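Washing microfiber cloths: lint and poor absorbency after a few cycles
Asked by Jaruwan Yimyam, 31 Dec 2022
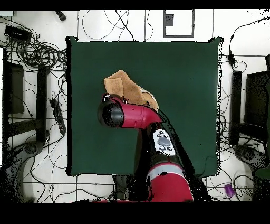 My tan cloths leave streaks on glass after nearly 6 washes. Machine is a Sundholm front loader, 40-degree cycle, liquid detergent, tumble dried on medium. Water here is hard. Is the fiber worn out or is this residue?

2 answers

Yaowalak Chantharasri
Probably residue. Check for fabric softener first — it coats the fibers and they stop taking up water. Run one cycle with no detergent and a cup of white vinegar, then a second with plain water. Dry on low or on a line. Medium heat can damage the split ends of the fiber, and no wash will fix that. Test: put a few drops of water on a dry cloth. If they bead, repeat the vinegar cycle. Wash separately from cotton towels, which shed lint.

Fulent3000
I just buy new ones. Mine last 7 months or so. Also clean your lint filter.

Comment from Jaruwan Yimyam: No softener used. Drops bead on 3 of them. Will try vinegar.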